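Pakum FAQ
Last updated Nov 14, 2020

What does Pakum do, anyway?

It takes recordings from hand-held grippers and works out where each gripper was, how open the fingers were, and which way everything was pointing. I wrote it for my own clothes-folding work, and it kind of grew from there!

Do I need both hands recorded?

Nope, one is fine. For trousers and other big stuff I'd use two, though, and then you have to set pair_mode to on or the tracks won't share a clock. 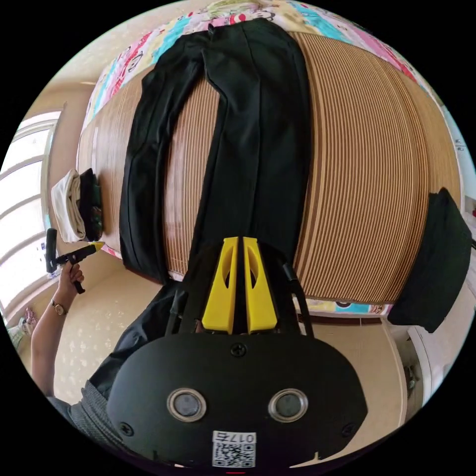

The clock matching lives in Bridero, which is a separate install (sorry, I know). Version 26 or newer, please.

My track jumps all over the place. Help?

Usually it's a plain wall or a fast turn. Try raising the keyframe limit from 5 to 37 and run it again. Striped stuff can fool the matcher too, so switch on the repeat check if you've got a lot of it.

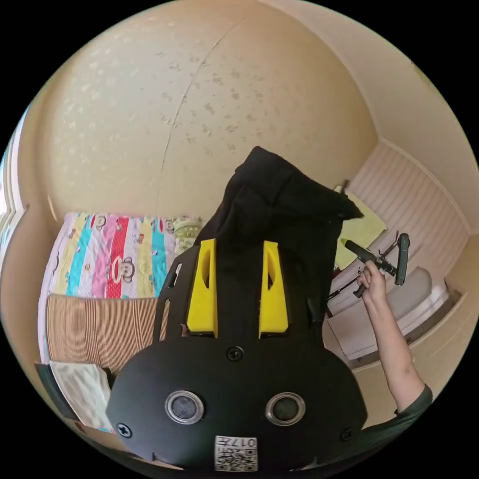 If it still jumps, send me the log from the Nikinis folder and skip the video, my inbox can't take it.

Can I train straight from the output?

Yep! Export to Vidal format and go. The loader used to choke on anything past 3822 steps, but I fixed that in March.

Is there a Windows build?

Not yet.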